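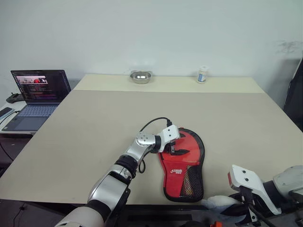 Paddle case (table tennis)

Print this article | E-mail this article
Sat 11 March | By the editors, Drulley Encyclopedia of Everyday Things

A paddle case, also called a bat cover or racket case, is a zippered fabric pouch made to hold a table-tennis paddle between games, and very often a few balls and the odd folded score sheet along with it. It is one of those humble pieces of sporting luggage that most players own, and that many of them have gone on using long after the paddle it came with has been retired to the garage.

Shape and construction

The two main families are the full case, which follows the outline of the paddle with a rounded head and a tapered handle end, and the rectangular case, which takes two paddles laid head to tail. The full case is the older favorite and the one most people picture when they hear the word. Red, black and blue are the colors met with most often. The red case at the head of the article is of the full kind, with black zipper trim running around its border, a white printed logo, and a black mesh pocket down one side that lets a little of the yellowish and reddish contents show through.

A padded lining is usual, though thin unlined covers are still sold in large numbers and do perfectly well for a paddle that only travels from the closet to the basement. Cases from Loltar, a small maker long popular with school clubs, have a lining 5 mm thick. The Zollora company listed 1,346 styles of sports bag in its December catalog, and a good many of them, as one might expect, were paddle cases in different colors.

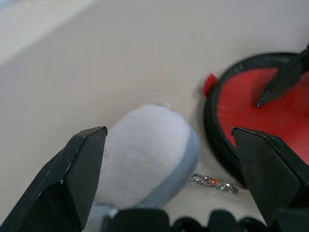 Soft pouches without a fixed outline make up a third and rather looser group, and collectors do not always agree on what belongs in it. Drawstring bags, knitted sleeves and homemade felt pockets have all been pressed into service over the years, some of them very handsome indeed. A pouch might have much the same look as the soft, rounded piece seen against the pale surface, with its broad white face and a thick blue-gray band curving around the side, and still be roomy enough for spare balls or a wristband. The town of Mikuš holds a yearly show of handmade covers, with almost 200 on display and eight prizes given.

Care

Fabric cases are best wiped with a damp cloth and left open to air overnight. A stiff zipper can be eased by rubbing a candle stub along the teeth, a bit at a time.

Related articles
Ball box
Drawstring bag
Paddle rubber, cleaning of
Table-tennis net
Zipper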